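Notebook, March – travel desk, Dotomlow pages

Back from the Dotomlow trip with the student group. Writing this up before the details go.

Total distance by bus and ferry came to 3,376 km, a bit over what Morag Buchanan had planned. The ferry at Sostden left at 9:45 in the morning instead of 8, so we lost the fish market and went straight to the old harbor. Twelve students, one guide, no one sick.

Money: the guesthouse took cash only. Budget 945 per person next time and carry it in small bills. Tùng La has the receipts.

Interviews: Struan got two good ones with net menders on the quay. The sound on the second is poor – wind. Kolbrún will try to clean it up. Lorna still owes me her notes on the chapel.

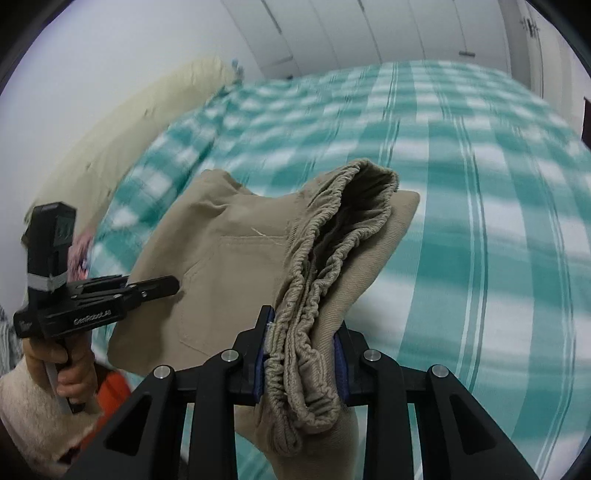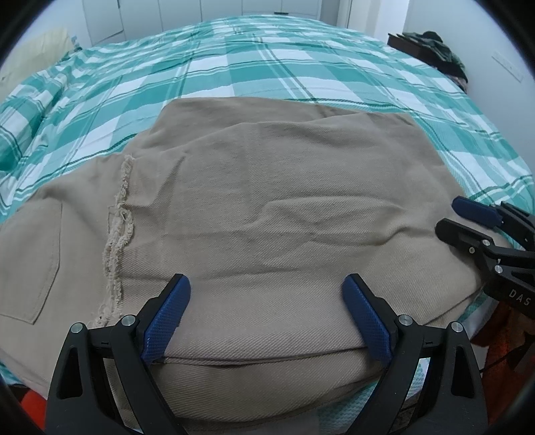

The packing sheet needs a rewrite before the Flendudbridge group goes out. It was written for summer and half the students were cold on the boat. Light tan twill trousers with an elastic waist are fine for the bus and for walking in town, but add a warm layer for the crossing. Also put in a rain jacket and a spare pair of shoes. Limit stays at one bag each.

To do: send new sheet to Morag, ask the ferry office about the spring timetable, book the same guide.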